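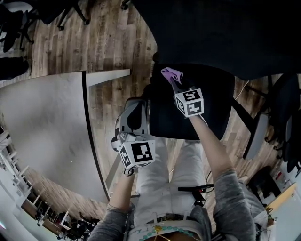
22 July 2021
Handheld gripper pair, bench notes

Okay, long one today, because I promised Jaqueline I'd write down how I set these up instead of keeping it all in my head and then going on vacation. The left unit had been drifting against the right one ever since we moved the marker cubes, and this morning I finally took the whole pair apart on the Bendeck bench and went through it from the fingers back.

Cubes first. The left cube was not square to its mount. You can't see it by eye, I had looked straight at it for days! I put the unit in the jig, turned it through all the visible faces and logged the pose for each one, and one side face came out tilted compared with the others. Pulled the cube, found a crumb of old adhesive under one corner of the base. Scraped it off, wiped the seat with alcohol, put the cube back on and did the screws up a little at a time, going corner to corner. If you just crank one down first it rocks, and then you're back where I was.

While it was off I looked at the printed faces too. Fingerprints, mostly. A dry microfiber is fine for those. Please don't use the blue spray from the cabinet on the patterns – it leaves a shine, and the detector hates shine. Valtteri lost an afternoon to that in January and he still brings it up.

Then the fingers. Both sets open and close freely again. The right one had that sticky bit near the end of the closing stroke, and I was sure it was the spring, so naturally I changed the spring, and naturally it was still sticky. It was lint. A little felt plug of it, packed down by the pivot, presumably from all the cloth tasks. Tweezers, a puff of air, a tiny bit of dry lube, done. So I'm adding lint to the checklist, and the old spring has gone back in the drawer marked Filtley spares with a note on it saying it's good.

Cords. The loop under the cube needs enough slack that you can turn your wrist all the way over without it tugging, but if you leave it too long it swings up in front of the code. My way of doing it: hold the unit like you mean to use it, roll the wrist both ways as far as it goes, and put the tie on while your wrist is at the far end of the roll. Jaqueline has smaller hands than I do and says my tie point digs into her thumb. Fair. We tried it further back and she liked that better, I couldn't tell any difference, so further back is the new standard.

Calibration after all that: 300 samples per hand, jig on the marked spot, overhead lights on and the window blinds down. First run on the left came back with 3 rejected, all at the steep angle where the cube is nearly edge on. I can live with that. Right hand had none. I saved both under the Niltesum folder with today's settings, and the old files are still there with "pre" stuck on the front of the name. Don't delete them yet, Valtteri wants to compare.

One thing I got wrong and had to redo: I ran the left calibration before tying the cord. Then I tied the cord, nudged the mount doing it, and the numbers moved. So the order is cube, fingers, cord, and only then calibrate. I've written that on the lid of the case in marker as well.

After the bench work, chair wiping is a good way to shake out both hands together. You're leaning over, your arms go out and apart, the cloth has to stay pinched while you push against the backrest, and the curved edge makes you change wrist angle all the time. If the finger pads are worn the cloth creeps out of the grip, so watch for that. Try the edges and the seat, and swap hands partway. And keep your sleeves pushed up clear of the cords, mine caught twice.

Still open:

New finger pads. Mayrhofer has our order, number 166, no ship date on it yet.

Replacement screws for the cube mounts. The heads on the current ones are getting chewed up and I'd like a full set before somebody (me) strips one.

Jig base needs a proper clamp. I've been leaning on it with my elbow.

Log file stops writing if the laptop has been on for more than 40 minutes without a restart. No idea why. Valtteri is looking at it, so until he's found it just restart between sessions and check that the file is growing.

Case is back on the second shelf, charged, cords coiled loose.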